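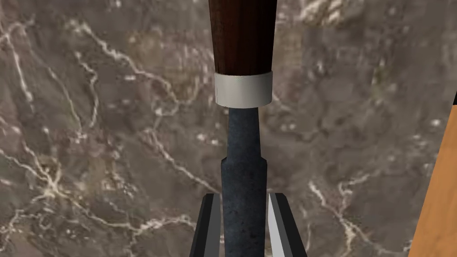 1/ Sharpening angles for bench chisels, a short thread

2/ Most new chisels arrive ground at 25 degrees. That is fine for paring pine. In oak or ash the edge folds under a mallet, so I hone a second bevel at 30.

3/ Flatten the back first. Only the 15 mm behind the edge matters. The rest can stay as the factory left it.

4/ Stones: 1,000 grit to raise a burr, then 3,000 – stop there for mortises. I go finer for end grain only.

5/ Leobardo Magaña asked about jigs. I use one for the first bevel and work freehand afterwards. Set the projection with a stop block and write the distance on the block.

6/ Steel varies. My older Hirkholm set is softer than the Wenby ones and needs the stone twice as often. It also takes half the time to sharpen.

7/ Strop on leather glued to a flat board, pulling only. A loose strap rounds the edge.

8/ Test on end grain in softwood. A clean, slightly shiny cut is enough. Torn fibres mean there is still a burr, or the bevels don't meet.

9/ Rocío Nava has measured edge wear on the same steels and gets longer life at 32 degrees. I haven't tried it in ash yet. Mortise chisels in April.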